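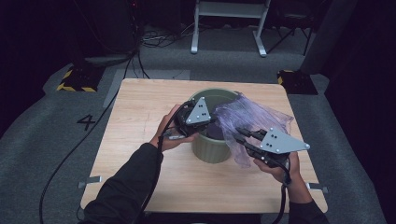
Page last changed: September, 4:40 pm

Workshop notebook -- bin liners, small green bucket

Picked this up again after lunch. The question is still which liner to buy for the small bins, and how to put it in so that it stays put when someone drops a heavy handful of offcuts into it. Zhiqiang Xue wants an answer before the next supply order goes to Mestico, so I am writing down what I have even where it is thin.

The lavender bags are the thin ones from the Qian carton. They are see-through enough that you can tell what is in the bin without lifting anything out, and I like that for sorting. They also wrinkle as soon as they are unfolded, and the film clings to itself. Getting the mouth open takes longer than the rest of the job. Rubbing the top edge between two fingers works. Blowing into it works too, but Traian asked me not to do that with bags other people will be using.

Order that went best for me:

Open the mouth fully before going near the bucket.
Lay the bag over the far side of the rim first and let the rest hang.
Push the bottom down with a fist until it touches the floor of the bucket.
Pull the near side over the rim last, and fold down a hand's width all the way around.

Starting with the near side is worse. The bag slides in after your hand and you end up fishing it out. I did it that way all morning out of habit.

Air under the bag is the other trouble. If the fold goes down tight before the bottom is pushed in, the bag sits up like a pillow and the first thing you throw in bounces. Leave one side loose, push, then close that side. Traian suggests a small hole drilled under the rim to let the air out. I would sooner not drill buckets that also get used for water.

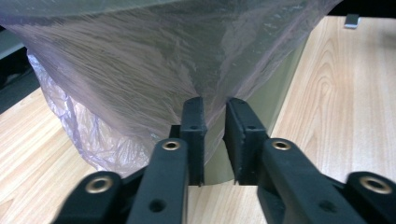

Notebook 3, p. 42

Fit. The Qian bag is long for this bucket, so a good deal of film ends up hanging on the outside. It does no harm except that it catches on sleeves. The Vamcombe bags are shorter and stiffer and hold a fold better, but they split at the bottom seam when I put the brass turnings in. I had three split before I quit. The Hokance ones I have not opened yet.

Price, from the sheet Zhiqiang left on my desk: Qian comes 780 to the carton, Vamcombe 281. The cartons cost nearly the same. At the rate we empty the small bins, a carton of Qian should last us well past spring. I would take the thin bag and double it for metal.

Tried a rubber band around the rim as well. It holds, but it has to come off every time the bag is changed and then it goes missing. A knot twisted in the spare film at the back does the same job and costs nothing -- pull it snug, tie it, tuck it under the fold.

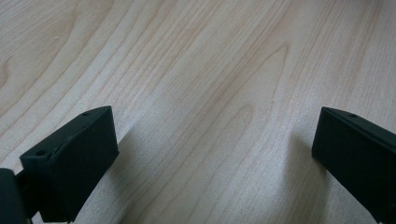

Height matters more than I expected when putting a liner in. On the floor I bend over the bucket and the bag folds back on my wrists, and on the high bench I can't see down inside. The low square table is right for me, and I would do all the bins there in one go, roughly 30 of them. The top is pale wood with a smooth, matte finish and those long wavy grain lines coming up to a point, and I don't want it scratched by grit stuck to the bottom of a bucket. Wipe the bottoms first. A sheet of cardboard would also do, but then the bucket moves when you push down.

Still to do: open the Hokance carton and try a few on the same bucket. Try the doubled Qian bag with turnings, left overnight. Ask Traian whether the tall bins by the saw should be in this order or wait.

Zhiqiang, if you read this before I see you, please hold the Vamcombe line at zero for now.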